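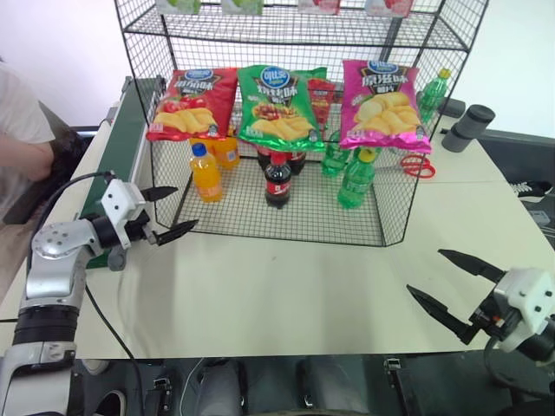

Yareli Villalobos me preguntaba el otro día si hace falta vaciar la despensa entera antes de dar de alta el primer producto en el programa. No, Yareli, con un estante basta, y de hecho yo empezaría por el más pequeño. Sigo entonces donde lo dejamos, con Nikel ya instalado en el teléfono y la cuenta creada.

4. Crear los lugares

Entra en Ajustes, luego en Lugares, y toca el signo de más. Ponles nombres que entienda toda la familia. Yo llamé a uno «Villcombe» por la calle donde viven mis suegros y durante semanas mi hija guardó ahí las galletas (¡y las galletas estaban en casa!).

Nota: el nombre admite 14 caracteres. Si te pasas, el programa lo corta al guardar y no avisa.

5. Dar de alta los productos

a) Elige el lugar.
b) Toca Nuevo y escribe el nombre, o lee el código de barras.
c) Pon la fecha de caducidad. Si el envase solo trae mes y año, deja el día en blanco.
d) Guarda antes de pasar al siguiente.

La versión gratuita admite 300 productos y la de pago 3000. Yo llevo casi 303 latas, bolsas y frascos entre la cocina y el trastero, así que ya te imaginas en qué lado de la raya acabé.

Cuidado: no cambies de lugar con una ficha a medio llenar. Se pierde lo escrito, y lo digo con rencor.

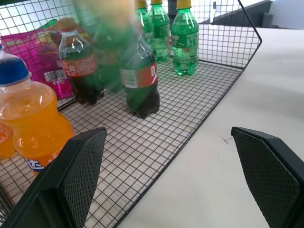 6. Cuándo usar un sublugar

Los sublugares me parecen lo mejor de Nikel y también lo que más se presta a exagerar. Laurier Morin tiene uno por cada balda y pasa más rato ordenando el teléfono que la cocina. Mi regla es sencilla: si lo puedes levantar y llevar a otra parte con todo dentro, merece ficha propia. Una cesta de malla negra como esa, con sus paredes y su fondo, entra de lleno – un rincón del armario no. Para crearlo, mantén pulsado el lugar y elige Añadir dentro.

7. Compartir la lista

Abre el menú, toca Compartir y escribe el correo de la otra persona. Le llega un enlace; hasta que lo abra, verás su nombre en gris. Si quieres que mire pero no toque, marca Solo lectura antes de enviar. Después también se puede cambiar, aunque hay que quitarla de la lista y volver a invitarla – un fastidio.

Con esto ya puedes apuntar la compra de la semana. Los avisos de caducidad van en la sección siguiente.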